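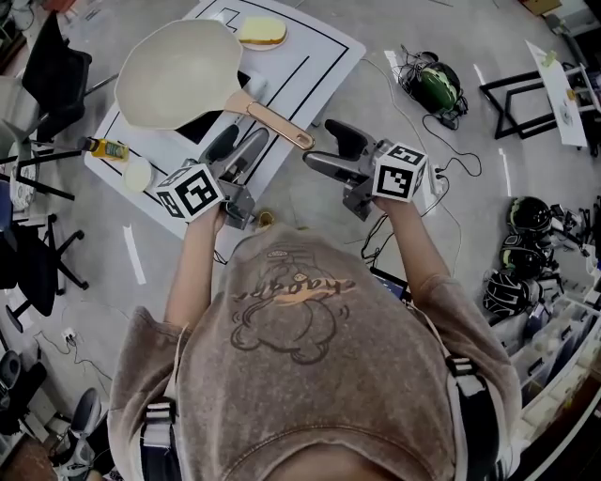 Faut-il plaindre un sportif quand sa rupture fait la une ? Un peu, pendant le temps qu'il faut pour lire le titre, et ensuite il vaudrait mieux parler de son chrono.

Je pose la question parce que l'affaire Sreekumar Mathew nous a occupés tout le mois de juin. Pour ceux qui auraient eu la chance d'être en mer : Mathew court le 1500 mètres, il le court très bien, et il a cessé de partager un appartement avec une joueuse de volley. Voilà l'événement. Le communiqué tenait en trois phrases, dont une remerciait l'équipementier Serix « pour son soutien dans cette période ». J'ignore quelle forme prend le soutien d'une marque de chaussures à un homme qui se sépare. Des semelles plus épaisses, peut-être.

Le site Plekgate a publié 19 articles sur le sujet. J'en ai lu la plupart, par conscience professionnelle, c'est-à-dire au lit. On y apprend que Mathew « veut se recentrer », qu'il est « en paix », puis qu'il est « dévasté », puis de nouveau en paix après le déjeuner. Une source proche affirme que la séparation était prévue dans son plan d'entraînement. J'imagine la feuille : lundi de repos, fractionné, rupture, étirements.

C'est cette idée-là qui m'agace, plus que le voyeurisme, auquel je participe avec entrain. L'idée que l'amour coûterait des secondes. Elle traîne dans le sport depuis qu'il existe des entraîneurs célibataires, et elle revient à chaque grande compétition, comme les polos officiels. Un champion amoureux qui gagne est « porté par son bonheur ». Le même, battu aux séries, est « dispersé ». S'il est seul et qu'il gagne, il s'est sacrifié. S'il est seul et qu'il perd, on lui cherche quelqu'un.

J'en ai parlé avec Narayanan Thevar, qui a entraîné des coureurs de demi-fond pendant presque 19 ans et qui parle des histoires de cœur comme d'autres parlent de la météo. Selon lui, ses athlètes dormaient mal quand ils étaient amoureux, mal quand ils ne l'étaient plus, et très mal quand ils avaient un téléphone. Il n'a jamais interdit que le téléphone. Il m'a raconté aussi qu'un journaliste lui avait demandé un jour si le mariage d'un de ses coureurs expliquait une défaite. Il avait répondu que le coureur avait une angine. L'article parlait du mariage.

On me dira que les intéressés l'ont bien cherché. C'est vrai, en partie. Mathew avait posé avec sa compagne pour les montres Sorrentino, lui en peignoir, elle regardant l'heure, ce qui aurait dû nous alerter. On ne vend pas son petit déjeuner en quatre pages glacées pour réclamer ensuite qu'on regarde ailleurs quand il refroidit. Mais la joueuse de volley, dans cette histoire, n'a plus de nom depuis la deuxième dépêche. Elle est devenue « son ex ». Elle a pourtant passé la saison à contrer des ballons au club de Reris, devant des salles de 900 places souvent pleines, et je n'ai pas trouvé un seul papier se demandant si la rupture allait améliorer son service. Personne ne suppose qu'une femme se sépare pour progresser au filet. Je ne sais pas si c'est un compliment.

Et puis il y a nous, les lecteurs, qui jurons n'être là que pour le sport. J'ai écrit en avril une chronique que je croyais excellente sur la tactique de course de Mathew, ce dernier virage qu'il prend à la corde alors que tout le monde attend qu'il s'écarte. Elle a reçu 149 lectures, et je soupçonne ma mère d'y être pour beaucoup. Trois lignes sur sa séparation, expédiées entre deux trains, en ont fait 2000. Mon rédacteur en chef a été très délicat. Il m'a seulement demandé si je connaissais d'autres couples.

J'ai répondu que je connaissais un lanceur de marteau en ménage depuis le lycée. Il a soupiré. Mon prochain article portera donc sur le marteau, et j'attends les deux appels de ma mère.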